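Search this journal
Home Issues Submit About
Filed under: Visitor attractions; Animal welfare; Planning

4. Do larger enclosures deliver what the masterplans say they will?

4.1 What was promised

The two parks considered in this section, Brumodley and Cutia, both published long-range development plans in which the main argument was space. Brumodley's plan replaced a row of older primate houses with a wooded island reached by a rope bridge. Cutia's turned a former parking field into a mixed paddock for antelope and zebra. In each case the plan document treated three claims as if they were one: that the animals would have more room, that they would use it, and that visitors would come in larger numbers to watch them do so.

We think these claims should be kept apart. The first is a matter of measurement and is seldom in doubt. The second is a question about behavior, and the plans offer almost nothing on it beyond drawings of animals spread evenly across the grass. The third is a business forecast. It may be a fair one, but it tells us nothing about welfare, and we were surprised by how often it was offered as if it did.

4.2 Use of the new space

Keepers' logs were made available by both parks. They were written for daily management and not for research, and we treat them with caution. Location entries were made when a keeper happened to be present, and that tends to mean feeding time. An animal that spends the whole afternoon at the far fence and comes in for hay will be recorded as standing next to the barn. Any reading of these logs that finds animals "clustering" near the buildings has to deal with this problem first, and so does any reading that finds the opposite.

To get around it, we added timed scans from fixed points. We had 645 usable scans from Brumodley and 88 from Cutia, where fog along the lower paddock made many sessions impossible to score. The Cutia figure is small. We report the results for that park because leaving them out would give a false picture of the evidence, but we would not want a planning case to rest on them.

At Brumodley the island group used the near shore and the first stand of trees heavily. The far side, which accounted for much of the cost and nearly all of the artist's impressions, saw far less use. Supporters of the scheme may answer that an animal benefits from having a place to retreat to even if it rarely goes there. That may be true. It is also very hard to test, and a benefit that cannot show up in any record should not be the main support for a budget line.

Cutia's paddock gave a less tidy result. The zebra ranged widely in the morning scans and hardly at all after noon. The antelope kept to the slope. We could not tell whether this was a preference for the slope itself, for shelter from the wind, or for distance from the zebra. The park's own summary describes the species as "sharing the landscape," a phrase we were unable to turn into anything that could be counted.

4.3 Feeding devices and the novelty problem

Both plans set aside money for feeding devices: hanging tubes, scatter boxes, timed hoppers. The usual finding in reports of this kind is that animals handle a new device often during its first days. The usual conclusion is that the device works. We are doubtful. Most of the reports we read stopped before the novelty could wear off, and several compared the new device with an empty enclosure — a test that almost any object would pass.

A related weakness concerns how the devices are filled and placed. If the same keeper hangs the same tube at the same hour, the animals may be responding to the keeper. The Karamanlidis protocol, which varies the hour and the location on a fixed schedule, was written to deal with this. Neither park followed it in full. Brumodley varied the hour but kept the location, and Cutia dropped the schedule on Sundays, when staffing was lowest and visitor numbers were highest.

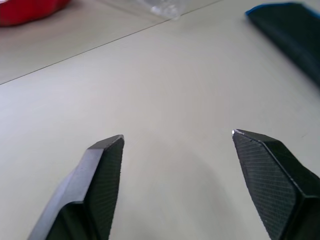

Figure 2. Two gripper fingers over a pale tabletop. The inner face of the left finger carries a fine crosshatch texture.

Prarum objected, on reading a draft of this section, that we were asking for a standard of proof no working park could meet, and that animals cannot wait for a perfect study before someone gives them more to do. We accept the second half of this. Nothing here argues for leaving animals in bare housing. Our complaint is with the confidence of the claims made afterward, when a modest change has been paid for and someone has to report that it succeeded.

4.4 Visitor numbers

Brumodley's plan forecast a rise in attendance once the island opened, and attendance did rise. The park also changed its ticket prices in the same season and began staying open later. We were given no breakdown that would let us separate these effects, and we doubt that one exists. Exit surveys asked visitors whether they had enjoyed the island. They did not ask whether the island was the reason for the visit.

Cutia made no public forecast. Its staff told us that the paddock had been "well received," and supplied comment cards in support. The cards were collected at the paddock gate, so they come only from people who had already chosen to walk there.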